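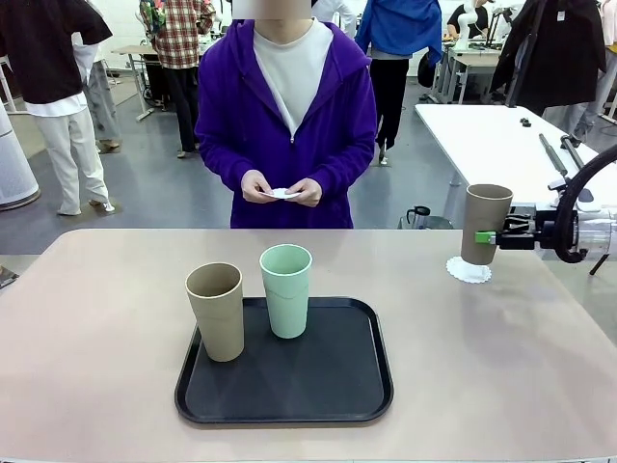 Doilies, Trays and Other Things Your Grandmother Was Right About

I used to think paper doilies existed so that bakeries could charge more for a lemon bar. Then I bought a set of tall bamboo-type tumblers, put them on a tray, and carried the tray across the kitchen. They skated. A smooth cup on a smooth tray has the grip of a bar of soap, and a raised rim only decides which side the iced tea goes over.

A doily under each cup helps more than it has any right to. It takes up the drips, it quiets the clinking, and it makes you look like someone who owns a cake stand. A few notes from a summer of serving people on the back porch:

Peel them apart before anyone arrives. Doilies come stuck together in a stack, and you'll pinch up three while swearing it's one. Blow on the edge, or bend the stack back and forth first.

Match the doily to the foot of the cup. Tapered cups have small bottoms, so the little size is plenty. If the scalloped edges overlap on the tray, lifting one cup drags its neighbor along for the ride.

Set out the doilies first, then the cups, then pour. I have tried it in every other order.

Tall cups go toward the middle, short things around the outside. If you have to lean one way to get through a door, you'll be glad of it.

Dark trays show every speck of lint and every ring. Wipe yours with a barely damp cloth and dry it before the paper goes down, or the doily will glue itself on and come off in crumbs.

Mixed colors are useful. Two tan cups and a green one means at least one guest knows which drink is theirs. My neighbor Signe Mogensen writes initials on the doilies in pencil, and it works fine until the paper gets soggy and everybody is a smudge.

Don't put bamboo-fiber cups in the microwave, whatever your brother-in-law says. Hand wash, and let them dry upside down with a gap underneath. Stacked damp, they'll wedge together and start to smell like a pond.

Used doilies with only tea on them can go in the compost, if yours are plain paper. The foil kind can't. Next month: getting candle wax out of a tablecloth — bring an iron and some patience.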